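## 6. Folding Tasks: Knitwear

Long-sleeved knitwear remains outside the unattended range of the Deston folding program. Flat towels may be run without an operator. Sweaters and cardigans are to be treated as supervised tasks until further notice.

1. Clear a bed or table large enough for the garment with both sleeves extended.
2. Lay the garment flat. Keep the sleeves away from the body of the knit.
3. Record the task with two hand-held grippers before any unattended trial.

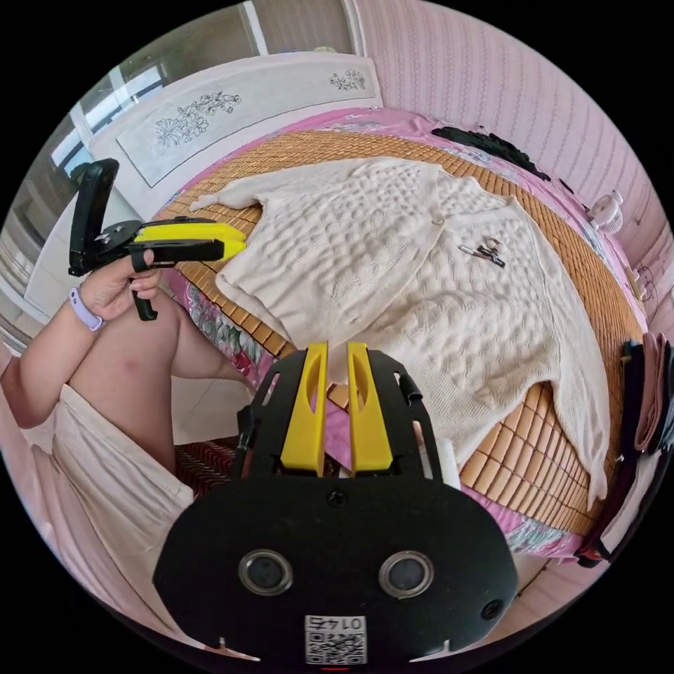 *Figure 6-1. Cardigan laid out on a bamboo mat, with two hand-held grippers.*

4. Fold one sleeve inward, then the other. Pause between folds.
5. Fold the hem to the collar and release both grippers fully.

**Note:** Raised stitches may catch on the finger slots. Record up to 18 repetitions for each textured garment.

**Caution:** Do not pull a caught finger free. Open the gripper and lift the yarn by hand.

Of 1,895 supervised knitwear trials, 1,389 ended in an acceptable fold. This rate does not support unattended use in the home. Questions on this section should be addressed to Madalena Teixeira, Trirkura.

Section revised 2 Mar 2026.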